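4. Setting up the managed portfolio feed (Asto desktop)

Asto will offer to do all of this for you under Quick Start. Skip it. Quick Start accepts every default, and the defaults favour Lestetti's own funds.

4.1 Open Accounts, then Link a Custodian, and choose Bianchini or Esow from the list.

4.2 Enter your client number. Leave "Share holdings for better insights" unticked. We have yet to see an insight come of it.

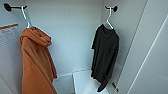

Fig. 7. Orange hooded top on a white hanger, black wall hook.

4.3 Set the reporting currency before the first import. Changing it later restates your gains at the current rate, whatever the help panel claims.

4.4 Under Fees, choose Show All. The summary view leaves out the custody charge.

NOTE: The "real-time" balance refreshes every 30 minutes. Don't trade on it.

4.5 Run the import and compare the closing balance with your March paper statement. If the two differ by more than $2, stop and see error 61 in section 9.

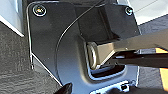
Fig. 8. Black bracket plate, two fasteners along the top.

CAUTION: The projected return graph assumes 40 years of unbroken contributions. Turn it off under Display.

4.6 Export a copy of the fee table and keep it somewhere outside Asto.

Section revised by Mabli Gronow. Continue to 5, Closing a linked account.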